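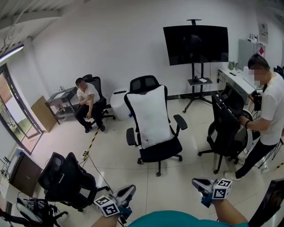
Huia Partington 留言说，久坐的人别急着换椅子，先在靠背上竖一个大枕头试一个礼拜，腰会自己告诉你答案。我看完就去翻柜子了！

这一页是我四月收拾工作间时攒下来的，想到哪写到哪，大家随便看看。

先说椅子。黑色网布头枕的这把我坐得最多，靠背其实还行，就是腰那一块老觉得空着一截。白色长方形大枕头往上一竖，人是往前坐了一点，可是真软啊（写东西的时候会犯困，这个我认）。枕头是在 Keltevport 的小店买的，700 块一对，另一只留在卧室了。

扶手一高一低，右边那个还往外撇。我习惯右手边高一点，翻资料的时候胳膊有地方搁。

地砖是浅色亮面的，配黑椅子挺精神，缺点是头发和灰特别显眼，拖完不到半天又想拖。椅子轮子在上面滑得飞快，我还在犹豫要不要铺块垫子，看中 Clorier 的一款，有用过的朋友吗？

电视放在带轮的黑架子上，没往墙上打孔，白墙就这么干干净净留着，我很满意。架子中间那层能放小设备，再搁张纸也够。线还垂着，理线的扎带买了八根，一根都没用上，下个月再说吧。

靠侧墙的白色长桌是整间屋子里我最喜欢的，够长，两个人各干各的也不打架。

枕头试满一个礼拜，我再回来跟 Huia 汇报。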